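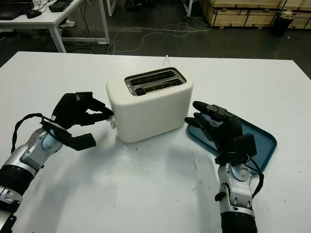 Notes pour la causerie petit déjeuner – à dire, pas à lire !

Bonjour à toutes et à tous, merci d'être venus si tôt (le café est au fond, servez-vous pendant que je parle, ça ne me dérange pas du tout). Je me présente vite fait, je tiens la table d'hôtes Orel depuis un bon moment et je passe mes matinées à griller du pain. Ce matin on parle grille-pain, donc. Attendre les rires.

Commencer par l'objet. Un grille-pain deux fentes, blanc crème, arrondi, avec son dessus en inox et son petit levier argenté. On en a tous eu un comme ça, ou chez une tante. Demander à la salle : qui a encore le sien depuis plus de 20 ans ? En mars, à Chauhan, une dame avait levé les deux mains.

Ensuite la place sur la table. Moi j'aime une grande table blanche, le grille-pain vers le milieu et un plateau à côté. Celui-ci est bleu canard, en plastique, avec un rebord, et ce rebord compte beaucoup plus qu'on ne croit : les miettes restent dedans, on secoue au-dessus de l'évier et on n'en parle plus. J'ai longtemps eu une planche plate. Raconter l'histoire de la confiture de figues, mais vite, la dernière fois j'ai débordé.

Le pain. Tranches régulières, pas trop épaisses, sinon ça coince contre les fils métalliques et on finit par aller le chercher avec un couteau. Ne faites pas ça ! On débranche, on attend, on retourne l'appareil. Insister. Parler du pain de la veille, qui grille mieux que le frais à mon goût – Hollis Dunleavy n'est pas d'accord et va sûrement me le redire tout à l'heure, bonjour Hollis.

Le levier. On appuie franchement, jusqu'en bas, et on lâche quand ça tient. Les gens appuient du bout du doigt, ça remonte, ils recommencent, ils s'énervent, et pendant ce temps les œufs refroidissent. Faire le geste en l'air.

Petit point chiffres, sans y passer la matinée : l'hiver dernier à la table d'hôtes j'ai noté dans mon cahier 524 tartines, avec un seul grille-pain à 2 fentes. Montrer le cahier. La page avec la tache de beurre, surtout.

Le nettoyage : tiroir à miettes chaque semaine, chiffon à peine humide sur la coque, jamais d'eau dans les fentes. Le dessus en inox marque vite, un coup de torchon sec et c'est reparti.

S'il reste du temps, la recette d'Erna (pain de seigle, beurre salé, radis). Sinon les feuilles sont à l'entrée, j'en ai imprimé 24, partagez entre voisins.

Questions. Puis rendre la rallonge à Hido avant de partir.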